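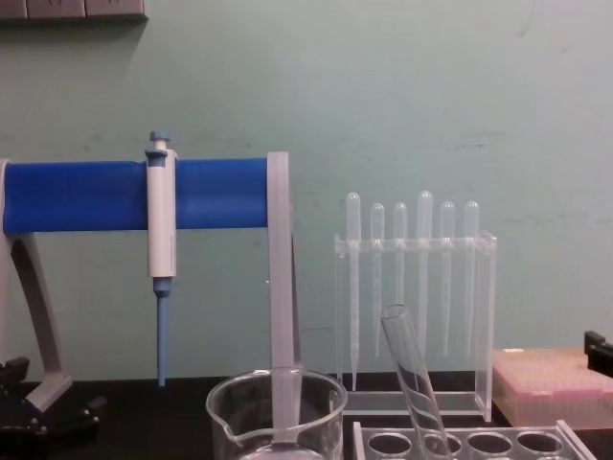

Does Where You Put the Pipettes Matter?
A bench layout report for Introductory Lab Methods
Nobuhle Mahlangu and Maribeth Villanueva
December 2024

Why we did this

The course handout says that a well organized bench "reduces error and saves time." It gives no source. We had both heard the same thing in high school, also with no source, and we wanted to know if it was true for the kind of work first-year students do, which is mostly moving small amounts of water from one container to another and writing down numbers.

Our question was narrow. If the pipette stand, the racks and the beaker are placed in a fixed order, do students finish a simple transfer task faster, and do they make fewer mistakes, than when they set things out however they like? Maribeth expected yes. Nobuhle expected no difference. We wrote this down before we started so neither of us could change her mind later.

What we read first

Not much, and most of it was weak. The two supplier guides we were given, from Warach and Katayama, both recommend a left-to-right layout with the pipette stand at one end. Both also sell bench organizers. The Katayama guide has a bar chart with no units on it. We decided not to use either one as evidence, though we borrowed the left-to-right idea because we needed some layout to test.

The layout

We worked on a black surface against the pale green wall. The black turned out to be a good choice for clear plastic edges and a bad one for judging how far down a thin tip reaches. We did not test other colors.

The fixed layout had the pipette stand on the left, with the micropipette hanging from its blue bar. To the right of that came the clear rack of plastic transfer pipettes, then the pink tip box, then the Erlenmeyer flask. The glass beaker of water went in front, near the middle, with the well plate holder to its right. Small glass tubes were handled over the beaker, so that any drips would fall back into it.

In the free layout, students got the same items in a plastic tub and set them out themselves. 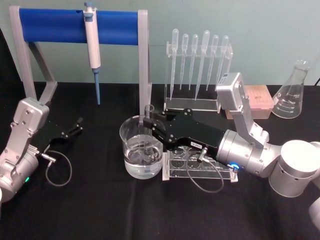 Procedure

1. Each student read a one-page instruction sheet. Questions were allowed before the start and not during the task.
2. The student used a transfer pipette to fill a row of wells from the beaker, then set the micropipette to the volume on the sheet and filled a second row.
3. One of us ran the timer. The other one wrote down errors, meaning a skipped well, a well filled twice, a wrong tip, or a spill big enough to wipe up.
4. The student put everything back where it had been at the start.
5. After a break, the student did the task again with the other layout. Half of the group began with the fixed layout and half with the free one.

We had 16 students. All of them were from our own section, so they had the same training and probably the same bad habits.

Results

The fixed layout was faster on the first try for most people. That sounds like a win for the handout, but almost everyone was faster on the second try, whichever layout they got second. The learning effect was larger than the layout effect. If we had run everyone in the same order, we could have "proved" whatever we wanted, and we suspect some of the claims we read were made in that way.

Errors were too few to say anything. The most common one was a skipped well, and it happened under both layouts. There were 2 spills in total. Both came from reaching across the beaker, one under each layout.

In the free layout, 81 percent of students put the pipette stand on the left anyway. This weakens our comparison a lot. Most of them were really testing the fixed layout against something very close to it.

A closer look at the stand

One thing we did not plan to study was the stand itself. Several students complained about it in the comment box on their sheets. The pipette hangs with its tip pointing down, clear of the table, and that part is fine. The trouble they described was in putting it back. With a fresh tip on, they had to watch the end of the tip, the bar and the neighboring rack all at once, and three of them wrote that they slowed down there more than anywhere else in the task.

We had set the rack close to the stand to save space. In our opinion it was too close. We moved it 30 centimeters away for a short second session in our own time and found putting the pipette back less annoying, but that was the two of us only, and we knew what we were hoping to feel. 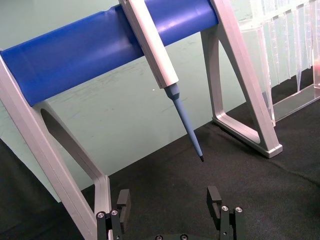
Figure 3. Pipette hanging from the blue bar, with the clear tip rack to the right.

Problems with our own work

The timer was started by hand, and we did not always agree on when a student had finished. We scored errors while knowing which layout was being used. The instruction sheet was also not neutral: it listed the items in the same order as the fixed layout, which may explain why so many people copied it without being told. We noticed this while typing up the appendix.

We also tried Voseo, a free spreadsheet add-on, to check the order effect. It gave us a p-value for a comparison we had not asked for, so we did the averages by hand and left the p-value out.

What we think now

Our data do not support the sentence in the handout. They do not show it is false either. A student who has done the task once will do it faster the next time, and that swamps anything we could measure about the position of a rack. Maribeth still thinks the fixed layout helps beginners in the first few minutes. Nobuhle thinks that is practice plus wishful thinking – we have agreed to leave both opinions in.

If another group repeats this in February, they should use a layout that students would not choose on their own, shuffle the item list on the sheet, and have the errors scored by a person who cannot see how the bench is arranged. We would also leave more space beside the stand.

Appendix A: instruction sheet, both versions
Appendix B: raw times and error notes
Appendix C: student comments, typed as written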